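How to Tell Whether a Yard Robot Can Do Your Yard Yet
Practice lawns, real lawns and the long walk between them
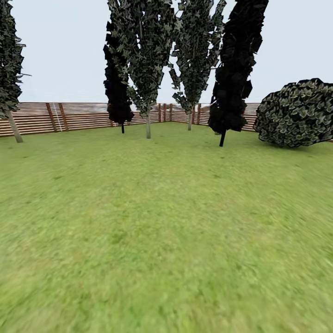

Mwangi Bakilana wrote in under the last installment that a lawn is the easiest chore there is, flat and green and going nowhere, and if a machine can't manage that by now he'd like his decade back. Fair enough. I told him mowing is mostly solved and yard work mostly isn't, and he replied with a single question mark, so I've written out the long version.

The rendered yard at the top of this page is the sort of place a mowing program gets its early schooling. Grass, a slatted fence with a corner in it, five narrow trees, a big round bush. It costs nothing to crash there. You can do the same homework with your own yard before you spend any money, and you should, given what the money is.

What you need

A tape measure. Paper. A rake, for comparison purposes. A free simulator if you like that sort of thing (I use Skemska, which is slow and has the manners of a tax form, but it runs on my old desktop). You can skip the software and do all of this with a pencil.

Step 1. Separate the chores

Write down every job you do outside and refuse to write "yard work." Mine came to 12. Mowing the open part. Mowing against the fence. Getting under the bushes. Picking up sticks. Raking. Pulling the vine that comes through from next door. Putting the hose away, which I list for completeness.

Now mark each one as rolling, reaching or deciding. Rolling is driving over ground. Reaching means getting hold of something. Deciding is the one where you stand there with your hands on your hips. Machines you can buy today are good at rolling. Reaching is a lab demo with a long waiting period between takes. Deciding is you.

Step 2. Draw the obstacles at mower height

Get down low and draw the yard from there. A tree is simple at this height: a trunk, go around it. A low bush is where your trouble starts. Look at the round one in the rendering, with its underside curving down almost to the grass. Is the lawn under there part of the job? You'd say yes or no depending on how tidy you felt. The mower needs an answer ahead of time, and it will hold you to it.

Mark every spot like that with a circle. If you have more than four circles, expect to keep your old mower.

Step 3. Do the fence corner on paper

Draw the mower to scale and slide it into each corner. A round machine leaves a triangle of grass. So does a square one, once you allow for the blade sitting well inside the shell. The Zunton I borrowed covered 689 square feet of my back lawn without a complaint and left a neat mohawk along the whole fence line. I trimmed it by hand in twenty minutes, and then I went and lay down.

Step 4. Run the practice yard

If you're using a simulator, build the plain version first: ground, fence, trunks. Let the mower run 400 passes from random starting points and save the map of what it missed. Then add slope. Then add the things that were never in the plan, such as a glove or a pinecone.

My plain yard came out nearly perfect. Adding sticks finished it. The simulated mower treated each one as a wall and spent the afternoon negotiating with twigs. The real Zunton did the opposite and drove over them, making a noise I'd rather not hear again. Neither one picked up a stick.

Step 5. Try one reaching chore

Jordan Sugden lent me a Furketti, a wheeled base with an arm on it, and we gave it stick duty for a morning. By noon it had moved three sticks to the bin and one to a different part of the lawn. It needed a person walking behind it the entire time, and that person could bend over. I can't call it a labor-saving device. Jordan would like it noted that the battery did very well.

Step 6. Add up the hours

Go back to your list and put minutes per season next to each chore. Mine came to 1,142. The open mowing was a big slice of that and I'd gladly hand it over tomorrow. Everything else stayed on my side of the page, along with two new entries: clearing the lawn before the mower goes out, and finding the mower.

If the rolling chores are more than half your total, buy the machine. Under a third, buy a better rake. In between, borrow one for October, when the leaves are down, and see how you feel about it by dark.

Next time: gutters, and the Magaña crawler that is supposed to clean them. I've put it on a short tether.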